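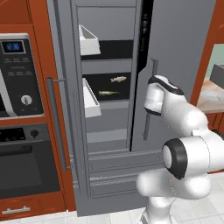
The practice kitchen inside the computer. The arm is next to the fridge door.

How Do You Teach a Robot to Use a Fridge?
A page for young readers from the Skokosow robot club

By Yaa Mahama

Every Sunday our club meets in the upstairs room of the library in Skokosow. We are children from nine to thirteen years old, and we have two grown-ups who help us. One of them is me. The other is Naa Appiah, and she knows much more about programs than I do. I used to repair washing machines, so I know about doors.

This year the club works on one job only. We want a robot arm to close the door of a fridge. Many visitors laugh when they hear this. They say a door is easy! Please read this page and then tell me if it is still easy.

A kitchen that you cannot walk into

Look again at the picture. There is a fridge with one door partly open, and orange cabinets with a microwave and an oven. It looks like a kitchen, but no one can cook in it. It is made by a computer. The whole kitchen is made of numbers, and the computer draws it on the screen for us.

This kind of pretend world is called a simulation. You say it like this: sim-you-LAY-shun. A computer game is a little bit like a simulation. In a game, you press a button and your person jumps. In our simulation, you write a program and the arm moves. If the arm pushes the door, the computer works out how the door must swing.

Our kitchen has a name. The children call it Warnum. I asked why, and they told me it sounds like a place where somebody makes soup.

Why do we not use a real kitchen?

First, a real robot arm costs a lot of money, and our club does not have this money. Second, a real arm is strong. If your program has a mistake, the arm can hit something, or pinch a finger. In Warnum you can make a mistake, press the reset button, and the kitchen is the same as before.

And also you can try again very quickly. On one afternoon in January the club made 258 tries with the fridge door. Imagine to do this at home! Your parents would not be happy with you, and the milk would be warm.

The parts of the arm

A robot arm has some parts with the same job as the parts in your own arm. Here are the words we use in the club.

Base: the bottom of the arm. It holds everything up, a little like your shoulder and your body together.

Joint: a place where the arm can bend or turn. Your elbow is a joint. Your wrist is also a joint. Look for the big joint in the picture, with a black rim and a round white cap.

Link: the stiff piece between two joints. Your bone between the elbow and the wrist is like a link.

Gripper: the hand. It is at the tip of the arm. In the picture it is white with a black band, and it is in front of the tall handle of the door.

Try this now. Put your hand on a door handle, but keep your elbow completely straight. Then close the door without moving your feet. Did you need to turn your shoulder? Now do it again and let your elbow bend. The more joints can move, the more ways there are to do the same job. This is good for the robot, but it makes the thinking harder, because the program must choose one way.

What does the arm need to know?

When you close a fridge, you do not think. You push and you walk away. The robot cannot do this. We made a list of questions on the whiteboard, and the list became long.

Where is the handle?
How far is the door open?
Which side has the hinges?
Is there something in the way?
How hard do I push?
When do I stop?

The hinges are the small parts that a door turns on. They are very important. A door does not travel in a straight line. It goes in a curve, like a piece of a circle. If the gripper pushes straight when the door wants to go in a curve, the gripper slips off. We saw this so many times that the children gave it a name. They call it "the banana", after the shape of the correct path.

You can draw a banana path yourself. Put a ruler on paper and hold one end down with your finger. This end is the hinge. Put a pencil at the other end and turn the ruler. The line that your pencil makes is the way a door handle goes.

Our first program, and what was wrong with it

The first program had 3 steps:

1. Go to the handle.
2. Push.
3. Stop.

It looks fine on paper. Then we ran it. The arm went to the place where the handle should be, but it went there too fast and it bumped the door. The door moved. Now the handle was in a different place, and the arm pushed only air. It pushed air very nicely, with no hurry, until step 3. The children laughed so loudly that the librarian came up to look.

Naa Appiah asked the group one question: "How does the robot know that the door has moved?" There was a long silence. The answer was that it did not know. Our program never looked again after the first step.

So the team wrote a second program. It has a loop. A loop means that the computer does the same steps again and again until something is true. It goes like this:

1. Look where the handle is now.
2. Move the gripper a little bit closer.
3. If the gripper touches the handle, push a little along the curve.
4. Is the door closed? If no, go back to step 1. If yes, stop.

It is slower, but it works much better. We look, move a little, and look again. You do it also when you carry a full glass of water. Your eyes check the water all the time, and your hand makes small changes.

Things on the shelves

A fridge is not an empty box. In Warnum there are white bins inside the fridge, on the wall at the left, and there are two small pale fish. The children like the fish very much. One is called Jumirmont, and they are still arguing about the name of the other one.

The food gives us a new problem to think about. Suppose that a bottle stands too far forward. Then the door cannot close, and a robot that only knows "push" will push harder. This is a bad idea in any kitchen. For this reason we added a rule: if the door stops moving before it is closed, the arm must stop too, and move back. In the club we call it the polite rule.

Will it work with a real fridge?

This is the question that I get most from parents. The true answer is: not always. A real door can be heavy, or the rubber around it can be sticky, or the floor is not flat. The computer knows only what somebody told it. If no one wrote in the program that the rubber is sticky, then in the simulation it is not sticky.

People who build robots have a trick for this. They do not practice with only one door. They change the simulation many times. In one try the door is heavy, in the next try it is light, and in another the light in the kitchen is dark. A program that can handle all these doors has a better chance with a door it never met before. Our club has started to do this with 5 different doors. The heavy door is winning for now.

The Sowah Cup

In spring we go to the Sowah Cup, a small competition for clubs. Each team brings a program and runs it in front of the judges. The kitchen is the same for all teams, but the judges decide how far the door is open, and you do not know it before. You get 2 runs, and the better one counts. The judges also ask the children to explain their program with their own words, and a grown-up is not allowed to help. I will have to sit on my hands.

Be the robot: a game for two people

You can play this at home or in class, without any computer. You need a cupboard door that is easy to move and a scarf.

One person is the robot. Cover the robot's eyes with the scarf. The other person is the programmer and stands behind. Open the door halfway. The programmer must help the robot to close it, but can only use these words: left, right, up, down, forward, back, stop. Go slowly, and keep fingers away from the side with the hinges.

Then change places. For the second round, the programmer must write all the words on paper first and read them without looking at the robot. Which round was harder? Write down what went wrong. We do this after every run in the club, in a green notebook, and the pages with mistakes are the ones we read the most.

Words to remember

Simulation: a pretend world inside a computer, where we can test things.
Gripper: the hand of a robot.
Joint: the place where an arm bends or turns.
Hinge: the part that a door turns on.
Loop: steps that the computer repeats until something is true.

If you live near Skokosow and you want to try the fridge, come to the library on Sunday and ask for the upstairs room. You do not need to know programming. Bring a pencil.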